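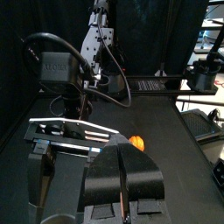

Prumness, October

Projects > Interior Design > Student Reports > Work Surfaces
Search reports Enter keyword Go
October | By Thongchai Siriwan

Dark Tabletops and Small Objects: Final Report

1. Purpose

The project examined how the color and finish of a tabletop affect the time a person needs to find a small object on it. The question was raised by the Stasiv Workshop, which planned to replace its pale laminate tops with black ones and wished to know whether small parts would be harder to find. The work was carried out over one term as part of the second-year course in interior design.

2. Surfaces and objects

Two tops of the same size were compared: the existing pale laminate and a matte black sample finished with Graris coating. A small orange object, round and lumpy in the manner of a toy pumpkin, shows the kind of contrast that matte black provides. A raised edge borders the black top on the right.

The test set held 46 objects, all small enough to be covered by one hand. They were sorted by color into bright, pale, and dark groups. Glossy items were recorded separately, as reflections from the ceiling lights had affected the pilot session.

3. Method

Eight students took part. Each was seated at the table with eyes closed while the objects were laid out, and was then asked to find one named item. The time was taken with a Jeto hand timer and entered on a paper sheet. The order of the tops was reversed for half of the group. Lighting was left at its normal daytime setting, and the blinds stayed down throughout.

In all, 124 searches were recorded. Searches in which the participant asked for the name of the object to be repeated were removed before the results were compared.

4. Results

Bright objects were found faster on the black top by every participant. Orange and yellow items gave the shortest times. Pale objects also did well on black, while on the laminate several of them were passed over more than once. Dark objects gave the opposite result, and a navy button was the slowest item in the whole set.

Participants described the matte finish as restful to look at. Three of them remarked that dust showed on it by the afternoon.

5. Limits of the study

The group was small and all of its members were students of the same course. Only one black finish was available. Evening light was not tested, although the workshop is open until 9 p.m. for part of the year.

6. Recommendations

The black top is suitable for benches where bright or pale parts are handled. At least one pale bench should be kept for dark fasteners and thread. A raised edge is advised on any side that faces a walkway. Samples of the coating should be wiped daily for a full term before a final order is placed.

The timing sheets are held in the Stasiv Workshop office and may be read there on request.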